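Clellbridge Reference > Robotics > Programming methods > Teaching by demonstration

Print this article | E-mail this article

Last updated: December 2018

Teaching by demonstration

Teaching by demonstration is a group of methods in which a person shows a robot a task and the robot's controller derives its own motion from the record. The person either moves the arm by hand or drives it from a distance. The term covers simple playback, where the recorded motion is repeated unchanged, and learned control, where many recordings are used to fit a model that maps sensor readings to joint commands.

Task and workspace

Most published work with small arms uses pick-and-place tasks. An object is grasped, lifted, carried and released in or on a target. The object is usually light and has flat sides, so that a two-finger gripper can hold it without force sensing. The target is often a shallow open container, which tolerates small errors at release. A plain tabletop simplifies the separation of object and background in camera images, although polished metal can produce highlights that change with the viewing angle. 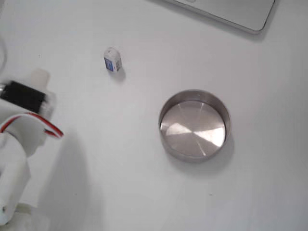 Demonstration by hand

In hand guiding, also called kinesthetic teaching, the operator holds the arm and moves it through the task. The joint motors are unpowered or set to low torque, and their position sensors are read at a fixed rate. A rate of 30 samples per second is common where the joint record must be matched to video.

The method needs no second device, and the operator feels the limits of each joint directly. It has two drawbacks. The operator's hands appear in the camera images, where they will be absent when the robot works alone. Geared hobby servos also resist being turned from the output side, which makes slow movements uneven. Besson and Arnaud treated the second problem in their notes on the Drollo arm, recommending that the gripper be closed by a separate switch.

Demonstration by remote control

In remote control, or teleoperation, the operator works an input device and the robot follows. Three kinds of device are in general use:

- a leader arm, with the same joint layout as the robot (the follower)
- a hand-held controller tracked in space
- a keyboard or gamepad

With a leader arm, each joint angle is copied to the follower, and no inverse kinematics are required. The follower is powered throughout and the operator can stay out of view. Contact forces are not felt unless the leader has powered joints of its own. Operators therefore judge the grasp by eye, and commonly hold the fingers open on either side of the object before closing.

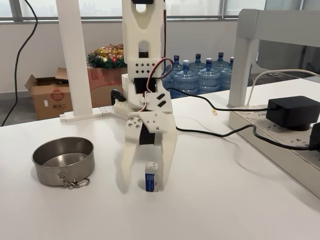

Two-finger gripper open over an upright eraser, with a round steel bowl on the same table.

Recording

One complete attempt at the task is called an episode. An episode normally contains joint positions, commanded positions, gripper opening and one or more video streams, all carrying time stamps from a common clock. Delay between command and motion should be measured before recording begins. In the Ironora trials, Bawa and Guérin reported a delay of 218 milliseconds between leader and follower and shifted the commanded positions accordingly.

The starting position of the object is varied between episodes. If it is not, the model may learn a fixed path and ignore the camera. The Ironora set held 934 episodes, of which 200 were kept apart for testing. Failed attempts were labeled and stored separately.

Camera placement

A fixed camera shows the whole workspace but may lose sight of the object behind the gripper. A camera placed close to the arm gives more detail near the fingers, at the cost of a narrower view and blur on nearby parts. Many systems combine the two. Changing either mounting after recording generally reduces performance, and the positions should be noted with the data.

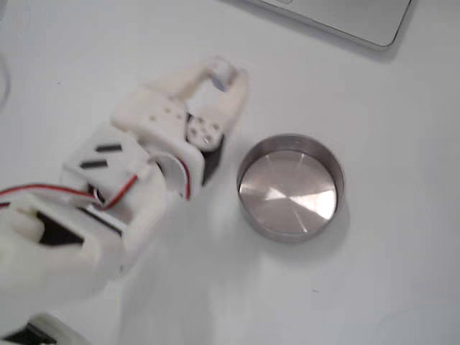 Gripper fingers and steel dish at close range.

Limits

A model trained on demonstrations reproduces the habits of its operators, including pauses and needless corrections. Small errors can also build up and carry the arm into positions that no episode contains. Yensuk's remedy, used with the Marty controller, is to let the operator take over during an automatic run and to add the corrected portion to the training set.

See also: Inverse kinematics; Leader-follower control; Parallel grippers; Playback programming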